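This site uses cookies to remember your login and display settings. By continuing to browse you accept their use. Accept | Manage settings

Unit 4: Gathering demonstrations for manipulation policies
Course handout, prepared by Lamduan Nuchit
Last revised 2018-08-31

4.1 Scope

The previous unit treated the policy as a function from observations to actions and said little about where the training pairs come from. These notes cover collection: what is recorded, how an episode is bounded, which episodes are kept, and how the resulting set is divided. The running case is the Clalville set, a body of household demonstrations used in the practical. Students should have the Unit 3 notes on coordinate frames at hand.

4.2 What an episode contains

An episode is one continuous recording of one attempt at one task. In the Clalville set each episode holds four streams: wrist camera images, joint positions, commanded gripper opening, and measured gripper opening. The commanded and measured values are stored separately. They diverge when the fingers close on a rigid object, and the size of the divergence is a usable, if crude, contact signal. Students who discard the measured value to save space generally regret it by the second assignment.

The task label is text and is written before the attempt begins. A label written afterwards tends to describe the outcome. "Put the pillow at the head of the bed" is acceptable. "Moved the pillow partway" is an outcome and belongs in the notes field.

4.3 The wrist view

A camera fixed near the gripper moves with it. The fingertips therefore keep a nearly constant place in the image, apart from their opening and closing, while the background takes up all of the arm's motion. This has two consequences for learning. First, the relation between fingertip and target can be read from the image without reference to the robot's base. Second, any rotation of the wrist rotates the whole room, and a fast rotation blurs it.

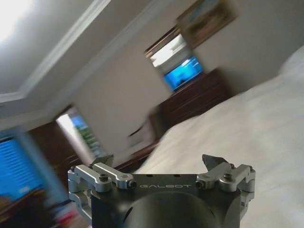

Figure 4.1. Wrist view in a bedroom, fingers open and empty. Note the tilted horizon and the difference in sharpness between gripper and background.

The lettering and the screw heads on the gripper in Figure 4.1 can be made out, but the painting on the far wall cannot be resolved beyond its general colours. A blur measure averaged over the whole image will understate the problem in such a case, as the gripper contributes sharp edges regardless of arm speed. Mask the gripper first, then compute the measure on what remains. A fixed mask is adequate for the body. The linkages and fingertips need a mask indexed by measured opening.

Exposure is a related matter. The bright patch near the upper left corner of the figure is saturated, and automatic exposure will respond to patches of this kind as they enter and leave the view. Lock exposure at the start of the episode where the camera allows it. Where it does not, record the exposure value with every image so that the variation can be modelled later.

4.4 Keeping or rejecting blurred images

The usual instinct is to delete blurred images. Consider what this does to the set. Blur is concentrated in the transit phases, when the arm is travelling between one work area and the next. Deleting those images leaves a set made up almost entirely of slow approach and grasp, and a policy trained on it has no examples to draw on while the arm is moving quickly. At run time it will meet exactly those observations.

The procedure adopted for Clalville is as follows.

(a) Retain all images in the stored episode. Do not edit the raw file.
(b) Attach a blur score to each image, computed with the gripper masked.
(c) Apply any threshold at training time, as a sampling weight.
(d) Report the threshold with the result.

Whole episodes may be rejected for a dropped stream, a clock fault or a wrong label. They are not rejected for being ungainly. Failed attempts are retained and flagged as such.

4.5 Synchronization

The image stream and the joint stream run on different clocks. An offset that is harmless during slow motion becomes significant during a quick wrist rotation, where the joint angles change appreciably between neighbouring images. Estimate the offset once per session using the Ceka routine, which has the operator turn the wrist back and forth and aligns image motion with joint velocity. Store the offset as metadata. Do not shift the timestamps in place.

4.6 Size and division of the set

The practical uses 600 episodes, of which 285 were recorded in bedrooms. The remainder come from kitchens and hallways. Collection was spread over 23 homes.

Division is by home. Dividing at random by episode places the same bed, the same walls and the same window light on both sides of the split, and the test score then measures recall of particular rooms. Dividing by individual image is worse again and will receive no marks. Four homes are held out for testing and must not be opened before the final assignment in September.

4.7 Operator effects

Operators differ in speed, in their preferred approach angle, and in how early they open the fingers. If one operator records every bedroom and another every kitchen, room and style cannot be separated in analysis. Rotate operators across room types. The Paisan scheduling sheet does this automatically, provided that swaps are entered in the sheet.

4.8 Exercises

1. Using the Bulten viewer, plot commanded against measured opening for one successful and one failed episode. Mark the interval of probable contact.
2. Compute the blur score with and without the gripper mask for a transit phase of your choosing. Comment on the difference.
3. Train the baseline twice, with blurred images removed and with them down-weighted. Report both results on the validation homes, with the threshold used.
4. Introduce a deliberate clock offset and find the smallest value at which validation performance degrades. State the wrist speeds in the episodes you used.

Submit plots and code in a single archive. Labelled axes are required.

Shares: 23 | Comments: 4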